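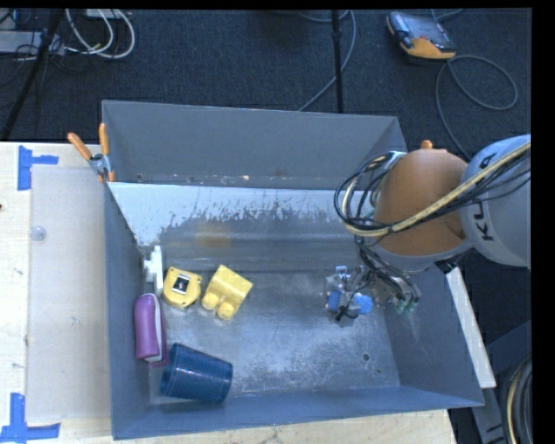 Kjell Torvik reckons the Clesgate summit will end with a signed treaty and everybody home by supper. I've read his post in the other thread twice and I still can't see where he gets it from.

Posted in: World affairs > Summits and treaties > Help me understand

So, the background as I have it. The leaders of the four Zutstead Group countries are meeting in person in October, for the first time since the group was set up. Up to now it has all been video calls and statements put out by their foreign ministries. The papers are calling it historic. The official notice says they will "review progress and exchange views", and I would have thought you could do that by phone.

What I want to know is whether a joint statement at the end of one of these meetings binds anybody to anything. Kjell says it's as good as a contract once the leaders have put their names to it. My understanding was that you need a vote in each parliament before it counts. Who is right? And does it make any difference that they are meeting face to face? I'm not after a lecture on the history of the group, I've had that from three newspapers already.
– marrowfat

tidewrack
You're closer than Kjell, though not all the way there.

A joint statement is normally a political document. The leaders are saying in public what they mean to do, and if one of them doesn't do it the others can grumble, but there is no court to take it to. A treaty is a different animal. It gets negotiated line by line, it gets signed, and then in most countries it has to be ratified, which may or may not mean a vote. Some governments can ratify certain agreements without asking parliament at all, so "a vote in each parliament" isn't a safe rule either. You have to look at each country's own arrangements.

What matters is the wording, far more than the title on the front page. "The parties shall" usually means somebody wanted it to bind. "The leaders welcome", "the leaders look forward to" and "the leaders recalled" usually mean the officials couldn't agree on a verb with any weight in it. I went through the group's last statement, from the video call, with a pencil. It runs to 14 pages. I found 30 uses of "welcome" and not one "shall". Read it yourself before you believe anyone who says October will be the turning point, because the same officials are writing the next one.

On meeting in person, I'm doubtful. The text is mostly settled weeks ahead by people whose names you'll never see. Now and then a point really is left open for the leaders and gets sorted out in a side room, and I wouldn't rule that out. But when a spokesman tells you the talks were "warm and wide-ranging", he was always going to tell you that.

If you want something to watch for, look at whether there's a money annex. The Dikov port scheme was announced with a great fuss and no figures, and that should have told us how far it would get. The Tsolakis fisheries deal had a dull little table at the back saying who paid what and by when, and that one did go through.

harbour_lights59
It's all for show, they fly in, have their photo taken, fly out again and we pay for the hotel. Kjell is wrong but so is everybody who thinks it matters. My brother-in-law was in Clesgate the last time they had one of these (a different one, trade I think) and he couldn't get across the bridge until 5 in the afternoon. Nothing came of that one either as far as I know.

quillon
I'd go along with most of what tidewrack says, with one quibble. "Not legally binding" gets used as if it meant "worthless", and I don't think that follows. Governments do sometimes feel held by what they said in front of each other, mainly when they expect to need a favour later. How much they feel it is anyone's guess, and I would be wary of people who claim to know.

The other thing is that a statement can commit them to start negotiating a treaty. It may be what Kjell has in mind – there was a line in one of the briefings about "launching work towards a framework". If so, he has jumped several steps. Launching work towards a framework is about as early as you can be and still put out a press release.

As for your ratification point, the foreign ministry in your own country will probably have a page on how it handles treaties. It will be dry, but it will be better than any of us. Look for whether the text has to be laid before parliament and how long members get to object. If the thing they sign at Clesgate never turns up on that list, you'll have your reply for Kjell.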